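Session 4: Reading a cross-country results sheet

Welcome back, everybody! Last time we got as far as the start list, and I promised we'd spend this session on the sheet that comes out after the race, so have your copy of the Hurkberg women's 10 km handy (and a pencil, please, you'll want to scribble on it).

Start with the column headed "Back". In an interval start the skiers leave 30 seconds apart, so the order in which they cross the line tells you very little, and the time back from the winner is what we compare from race to race. I like to turn it into a percentage. If the winner takes 1500 seconds and your skier is 60 seconds behind, she is 4 percent back, and that number travels nicely from a short course to a long one.

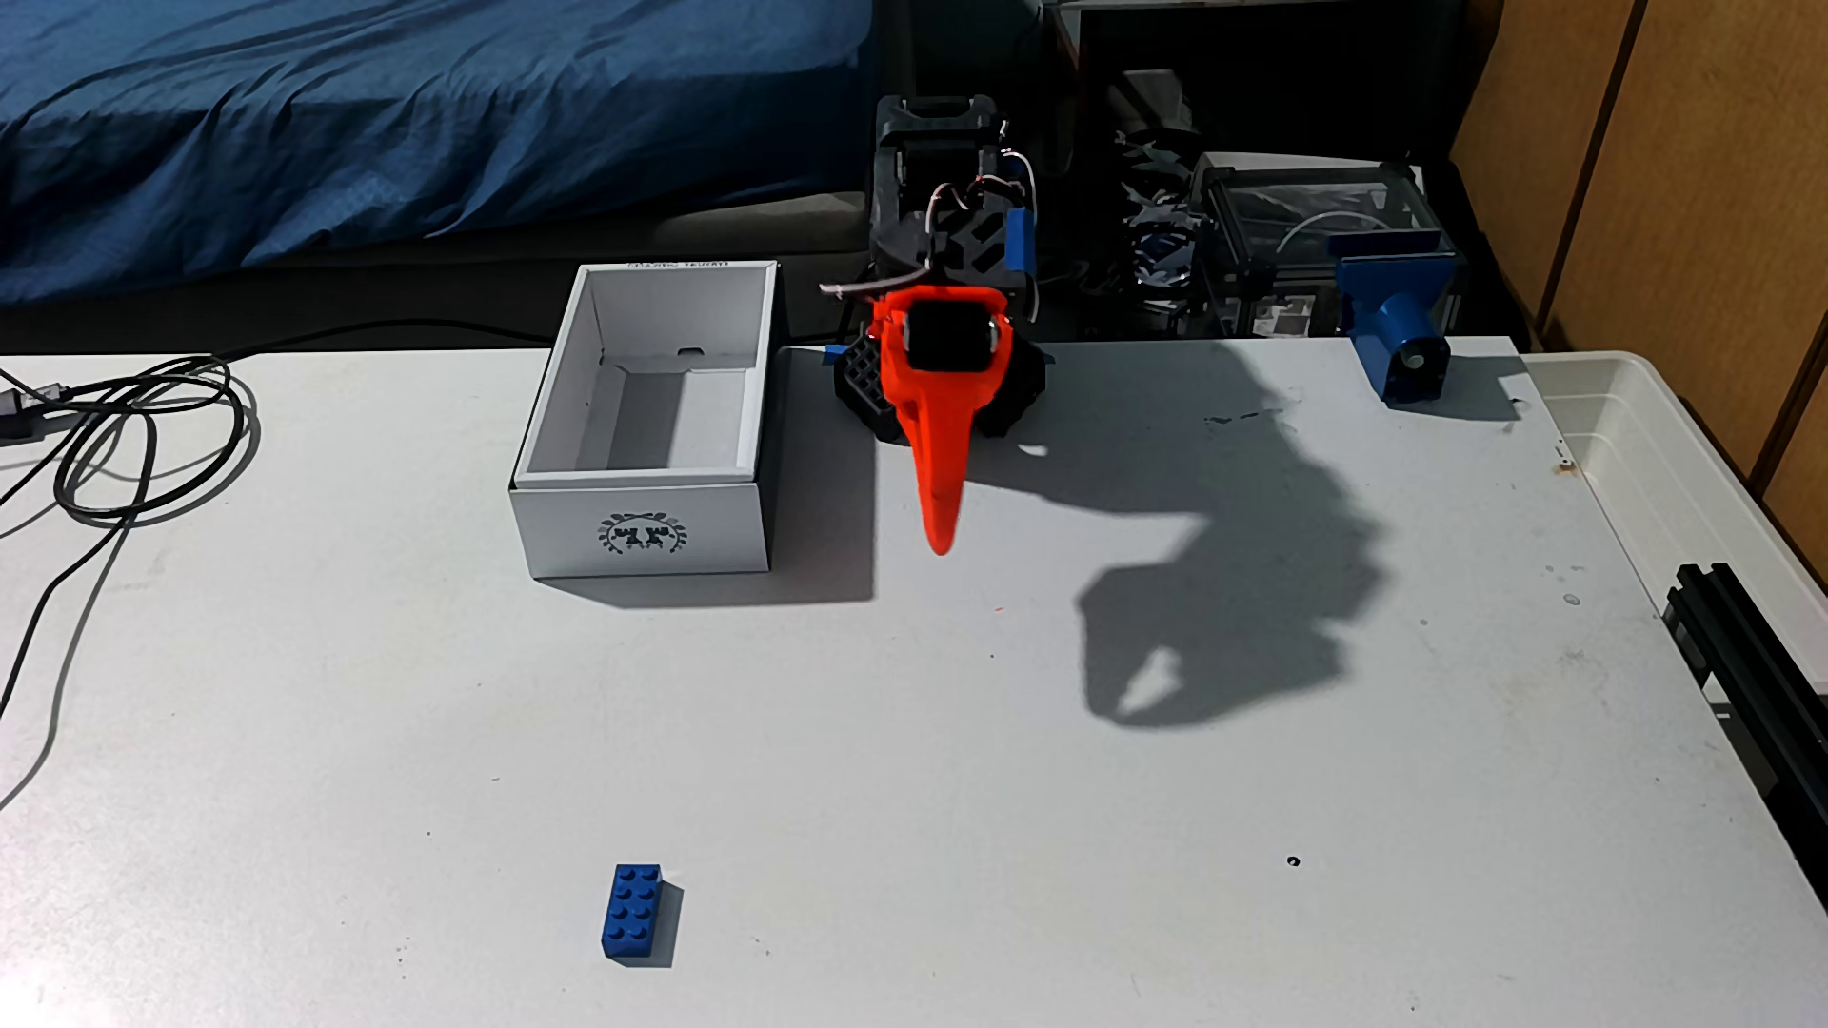 Snow is the next headache. A slow, wet day at Hornlow can stretch the very same course by several minutes, and everyone's gap stretches along with it, which is one more reason I'm so fond of percentages. They do get slippery in mass starts, though! The pack hangs together until the last climb, and a skier in 20th can be a handful of seconds off the win without ever having been in the hunt.
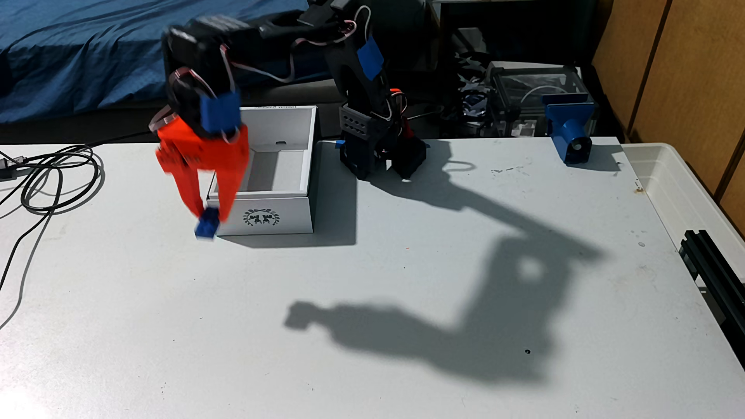
Christos Mavromatis

Now for field size. Finishing 30th out of 155 and finishing 30th out of 38 are very different afternoons, so write the number of finishers next to the place every single time. Do check the bottom of the sheet as well, where the DNS and DNF lines live, and leave the non-starters out of your total.

For next session: take the Nurnine sprint qualification, work out the percent back for the top 30, and mark where the gaps between neighbors suddenly widen. Evangelia Tzanetos has the spare copies if yours has gone missing.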